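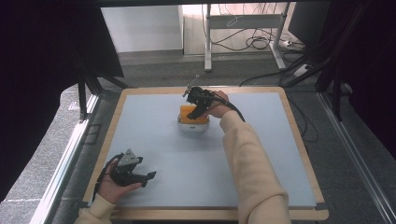
Gerrit Jacobs has heard the promise before, and he told Sunday's meeting in Fekelville that he would believe in the reusable lunch container when it came back from his daughter's school with its lid still on.

News > Local > Schools

The district wants to drop throwaway lunch packaging in May and switch to small lidded containers from Hollmann, a supplier in Dronbridge. It has ordered 2,329 of them, to be shared by four schools. Each is supposed to be collected, washed and sent out again the next morning.

How that will work is less clear. The plan handed out at the meeting runs to six pages, and washing gets one paragraph. It doesn't say who replaces a missing lid, or whether a base without one gets thrown out. Lids and bases are not sold separately, according to the order form attached to the plan.

Lizeth Huamán, presenting for the district, said losses during a trial at Skunstead Elementary were "well within what we expected." Asked what had been expected, she said the figure would be posted later. The trial used 401 containers and ended before winter break. No tally of how many were left has been released.

The district also says the switch will save money by the second year. That assumes nearly all of the containers last that long, in the hands of children who lose their gloves weekly.

A vote is due before the end of the month.

Get Fekelville news in your inbox every morning. By signing up you agree to our privacy policy.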